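3.2 What people keep at the shared table

I'll admit I went into this part of the study expecting to write about chairs. Chairs are what everyone complained about in the first round of interviews, and I had a whole coding scheme ready for them (it's in the appendix, if you're curious). But once I sat down with the 54 long interviews from Cledthorpe, the word that kept popping up was "table." Who left what on it, how long it stayed, and whether you were allowed to move it.

Kenta Yokoyama and I went back through all 858 diary entries and pulled every one that mentioned a shared work surface. We sorted them by hand, mostly in the afternoons, and argued a lot! Kenta wanted a separate code for things left "on purpose." I thought purpose was too hard to read off a diary, and I still do, so we settled on "left and mentioned" versus "left and complained about." Mitsuko Maruyama broke our ties.
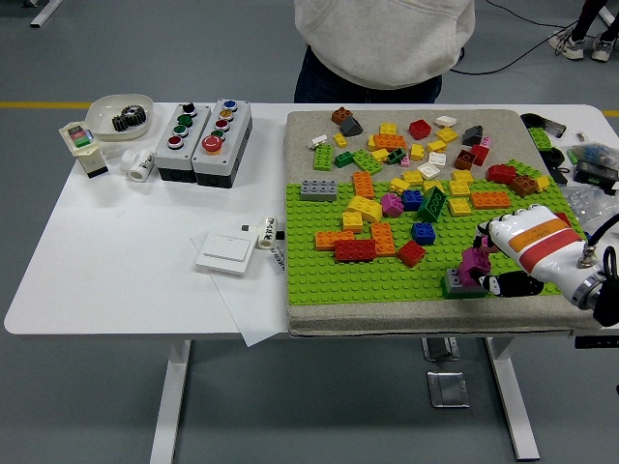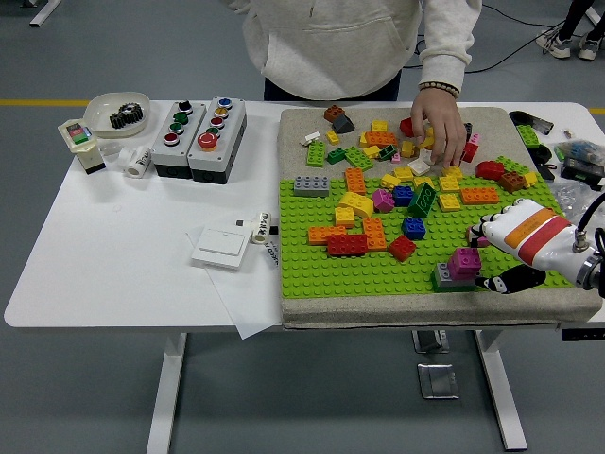

Figure 4. White tables in shared use, with small parts and push-button control boxes (first) and building bricks on a gray board (second).

What surprised me most was how polite everyone was about other people's stuff. In the Lirnora building, where tables are booked by the hour, people wrote about sliding a stranger's papers over by a few inches and then sliding them back before they left. One diarist did this for 16 days with the same folder. She never met the owner and never wrote a note — she told Ye-seo Ji in the follow-up that a note would have felt "like yelling."

The complaints came from a different spot than I'd guessed. Food barely registered. Unfinished projects got far more ink, especially the kind with lots of little pieces, where you can't tell which pile matters. A half-done puzzle or a tray of beads seems to claim the whole table, even when it only covers a corner of it. I've started calling this spread in my notes, and Ryota Nagano has a nicer term for it that he's saving for his own paper.

I don't want to push the difference between buildings too far. The Takagi site joined in August, when half the regulars were away, and its diaries are shorter and crankier than the rest. I kept them in the main count anyway and ran the tallies again without them. The order of the top codes stayed the same, though "left and mentioned" dropped a little closer to the one below it.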